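Ellum 2 - frame screening and tracking for wide-angle wrist cameras

Ellum sits between the camera driver and the planner. It scores each fisheye frame for usable area, masks the dark border and passes the rest to pose tracking. Close surfaces that fill the view are marked as low-texture or reflective, and the tracker falls back to inertial data for up to 400 ms.

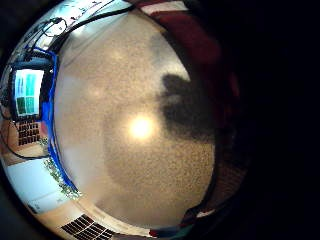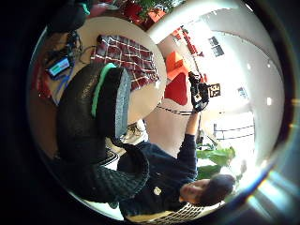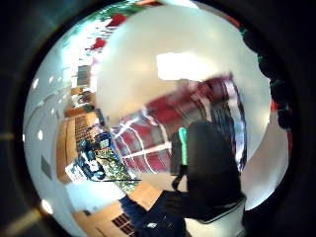 Views from hand-held gripper cameras at one site.

Thresholds are set per camera in a plain text file. The Matos planner reads the output directly; Dreka users need the bridge package, version 3 or later. Masks made in Ellum 1 must be rebuilt.

License: per workstation, 2 cameras included
Maintainer: Ragnvald Sundqvist, Bekura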